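预算表写到第四版

七月，办公室的空调比我先放弃。我坐在它底下改采购表，改到第四版的时候，文件名已经长得像一句遗言。

事情的起因很简单：我们要添手持夹爪。Carys Harries 在走廊里问我“大概要多少钱”，我说我回去算一下。凡是在走廊里答应的事，后来都会变成一张表。

第一版表只有一行，夹爪，数量乘单价，写完我还挺得意，去倒了杯咖啡。回来一看，线呢？腰包呢？桌子呢？坐下来干活的人总得有张桌子吧。
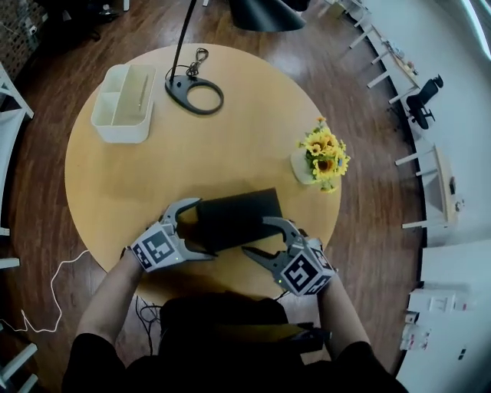
圆桌工位，双手各持一只夹爪。

于是有了第二版。我把 Brorstead 和 Pultwood 两家的报价并排贴进去，发现他们对“一套”的理解完全不同。Brorstead 的一套是左右两只，带线，带一本没人要的纸质手册；Pultwood 的一套是一只，线另算，固定带另算，发邮件问为什么另算，回信倒是免费的。把两家拉平之后，差价从看上去的一大截缩成了一顿午饭。

交期也得算进去。Brorstead 说 42 天，Pultwood 说 13 天，但后者的 13 天从“确认技术细节”那天起算，而技术细节这种东西，我见过有人确认到换工作。
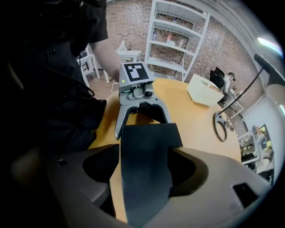
我最后在表里给交期单开了一列，叫“对方说的”，旁边再开一列，叫“我信的”。财务让我把第二列删掉，我改成了“计划缓冲”，他们就很满意。

第三版是被耗材拖垮的。指垫会磨，磨了要换，换多少要看你夹什么。纸盒和软皮面的东西对指垫很客气，带棱角的金属件就不讲情面了。供应商的资料上写指垫寿命“最多 90 个工时”，我把“最多”两个字标了黄，按打折以后的数字做了一年的量，然后眼看着耗材那一行慢慢爬到了我原本留给椅子的位置。椅子没买成。大家现在坐的还是老椅子，别问我的腰。

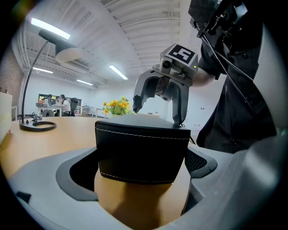 备件：两派意见

组里对备件有两种看法。一派认为应该整只备，坏了就换，换完继续干活；另一派认为应该备零件，自己修，省钱。第二派的主要成员是我，因为我管预算。第一派是其余所有人，因为他们管干活。

我们吵了一个下午，折中方案是整只备 2 只，再买一盒零件。Larham 愿意做零件这部分，报价单排版很难看，价格很好看，我当场对排版产生了宽容。

至于标定用的方块，我原先的想法是自己打印纸样，贴上去就行。贴歪一次以后我就老实了，表里多了一行“标记件，成品”，金额不大，备注写得很长，主要是写给半年后想把它砍掉的那个自己看的。
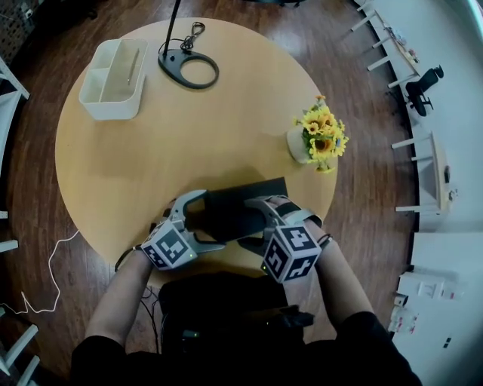 桌面上的零碎是预算里最容易漏的一项，也是最容易被人笑的一项。我在申请里老老实实写了“工位布置”，审批的人打电话来问，布置是指什么。我说就是桌上摆的东西。他沉默了一会儿，问为什么要买花。我说是假花，不用浇水，运行成本为零。白色小盆里那一把向日葵就是这么批下来的，跟收纳盒、台灯写在同一行，单价比一根线还便宜。整张表里只有这一行一个字没改就过了，线材那一行倒是来回问了我好几遍，长度、接头、为什么要有余量。余量这种事，看看桌边那根黑线垂到地上的样子就懂了，可惜审批系统不支持附件。

还有软件许可。Gentile 的报价按席位算，我们按人头报，他们按登录设备数，两边说的都是中文，聊了三封邮件才发现讲的是两件事。这一项我先空着，填了个“待定”，待定在我们系统里显示为零元，所以第四版的总价看起来特别漂亮。

Carys 看完说，比她想的便宜。我没有纠正她。第五版下周再写。

最近的文章
走廊里答应的事（续）
报价单里的“一套”到底是几只
夹爪的线应该买多长
我为什么还在用旧椅子

联系我：见“关于”页 | 版权所有，转载请先打招呼 | 返回顶部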